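Clínica jurídica Gbeho

La Clínica jurídica Gbeho es un servicio de asistencia letrada gratuita adscrito a la Facultad de Derecho de Zellidow. Presta defensa pro bono en materia de detención administrativa, asilo y asistencia consular – sus tres áreas estatutarias – y depende del decanato. Almost 30 abogados colegiados supervisan los expedientes.

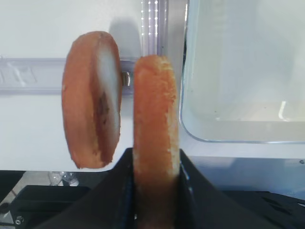 Historia

El servicio adoptó su denominación actual el 20/06/2019, tras la fusión con la oficina Steker. En su primer ejercicio completo tramitó 444 expedientes.

Financiación

Se sostiene con fondos de la facultad y una subvención de la fundación Cludomia, renovable cada mes de mayo.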